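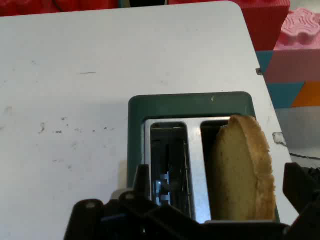
Toasters and Breakfast Counters: Frequently Asked Questions

Gallwood Serviced Kitchens, Resident Information
Last revised 8/10/24

These answers cover the two-slot toasters supplied with Gallwood shared and studio kitchens, and the white counter panels they stand on. For ovens and hobs, see the separate sheet. Questions not covered may be sent to the Gallwood office at Wuvbridge.

USING THE TOASTER

Which setting should I use for ordinary sliced bread?

Start at 3. On most units this gives a light tan face on a standard white or wheat slice at room temperature. Bread that is one or two days old browns faster than fresh bread because it holds less water. Reduce the dial by half a step if the loaf has been open for a while.

Can I toast a single slice?

Yes. Either slot may be used. With one slice in a two-slot toaster, the elements in both slots are normally powered, so a single slice uses the same energy as two. One face of the slice may brown slightly more than the other. If this matters, turn the slice around and give it a short second cycle on the lowest setting.

The top of my slice stands above the slot. Is that a fault?

No. Tall loaves exceed the depth of the slot even with the lever fully down. The exposed part will stay paler. Turn the slice upside down for the last part of the cycle, or load it on its side if the slot is long enough. Do not press the slice down to make it fit.

My bread leans to one side. Does that affect the result?

It can. The wire guides are meant to close on the slice when the lever goes down and hold it midway between the elements. A slice that leans after the lever has been lowered will brown unevenly. Check first that the slice is seated on the carriage along its whole bottom edge. If a properly seated slice still leans, the guides may be bent. Stop using the toaster and report it.

What is the maximum slice thickness?

Use the slot as the gauge. A slice should drop in under its own weight. If it has to be pushed, it is too thick. Hand-cut bread is the usual cause of jams.

Can I toast frozen bread?

Yes. Use the frozen button if the unit has one, or add one step to the dial. Separate the slices completely and knock off loose ice over the sink.

What should not go in the toaster?

Anything buttered, iced, filled, or wrapped. Cheese in particular runs down onto the elements and cannot be fully removed afterward. Toaster bags are not permitted in shared kitchens.

JAMS AND FAULTS

A slice is stuck. What do I do?

Unplug the toaster. Wait until the top plate is cool to the touch. Raise the lever as far as it will go and lift the slice with wooden tongs or your fingers. If it does not come free, turn the toaster upside down over the sink and shake it gently. Never put a knife or fork into a slot, whether or not the toaster is plugged in. Metal tools damage the element wire, and the damage is not always visible.

The lever will not stay down.

The latch on most electric toasters is held by an electromagnet and will not engage without power. Confirm that the plug is fully in and the outlet is switched on. If there is power and the lever still rises, empty the crumb tray and try again. If that does not help, report it.

One side of the slot does not glow.

An element has failed. Elements are not replaced on site. Unplug the unit, leave it on the counter with a note on it, and email the office. Omid Abbasi handles small appliance exchanges for Wuvbridge and Gollarton.

There is a burning smell with no bread in the toaster.

Old crumbs are the usual source. Unplug, cool, and empty the tray. A smell of hot plastic is a different matter: unplug the unit and do not use it again until it has been checked.

CLEANING

How often should the crumb tray be emptied?

Once a week in a studio, every day in a shared kitchen. Slide the tray out, tip the crumbs into the trash, wipe it with a damp cloth, and dry it completely before putting it back.

How do I clean the metal top plate?

With the toaster unplugged and cold, use a soft cloth barely dampened with water and dish soap. Wipe along the grain of brushed metal. Keep the cloth out of the slots. Steel wool and scouring powder leave marks that do not polish out.

How do I remove gray smudges from the white counter?

Most gray marks on a white panel are metal transfer from pans and appliance feet, and they sit on top of the surface. Try dish soap and warm water first. If the mark remains, apply a paste of baking soda and water, leave it for 60 seconds, and wipe in small circles with a soft cloth. Rinse and dry. Test any product in a corner before using it on the open surface.

Can scratches be removed?

Fine scuffs can be made less visible by cleaning, since much of what shows is dirt held in the mark. A dark line that catches a fingernail is a true scratch and will stay. Please note it on your move-in form so that it is not charged to you later.

PLACEMENT

Where should the toaster stand?

On the counter, level, with clear space above it. Do not use it under a wall cabinet or within reach of a curtain or paper towel roll. Keep the cord away from the edge of the counter.

Can I use an extension cord?

No. Plug the toaster directly into a wall outlet.

DAMAGE AND REPLACEMENT

Am I charged for a toaster that stops working?

Ordinary failure is not charged. Damage from metal tools, liquids, or melted food is charged at replacement cost.

Can I bring my own?

In studios, yes. In shared kitchens, the unit must first be inspected by Negin Mazandarani at the Gollarton office. Inspections are done in February and on request.

Who do I contact about a damaged counter panel?

Peiyu Zheng, at the Wuvbridge office. Give the building, the kitchen number, and the position of the damage. Loose edge fittings should be reported before anyone tries to refit them.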